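Incidencia: anuncio retenido en Kondetti
Estado: abierta. Prioridad: media
Responsable: Uldis Ozoliņš

Sábado, 11 de septiembre de 2021
La startup Daltance, que alquila pisos por meses, dice que su anuncio lleva 43 horas en «pendiente de verificación». Según ellos, no han tocado nada. Eso ya lo he oído otras veces. Pido el registro de cambios.

Nota 2
El registro muestra que cambiaron la tarifa de 800 a 28 euros y la devolvieron a 800. Daltance culpa a la sincronización con Mets. Puede ser, pero Mets no aparece como origen de ninguno de los dos cambios.

Nota 3
Reenvío manual de la ficha. Mismo error. El equipo de pagos asegura que el fallo de enero quedó corregido; no me han enseñado ninguna prueba.

Adjunto de la ficha:

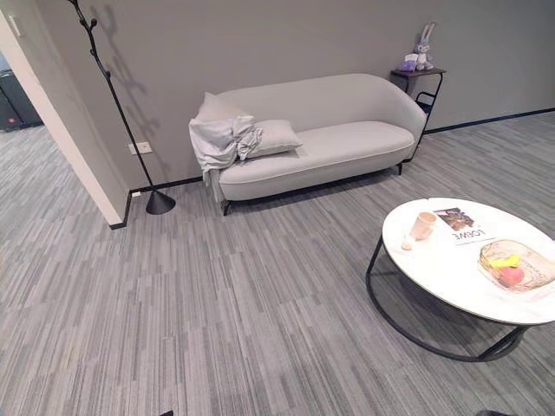
Salón: sofá gris claro y mesita auxiliar.

Nota 4
Desactivada la regla de precio mínimo en el entorno de pruebas. El anuncio pasa a «publicado» en 20 segundos. No lo doy por resuelto hasta repetirlo en producción. Pendiente de que Daltance confirme quién usó la cuenta de administrador.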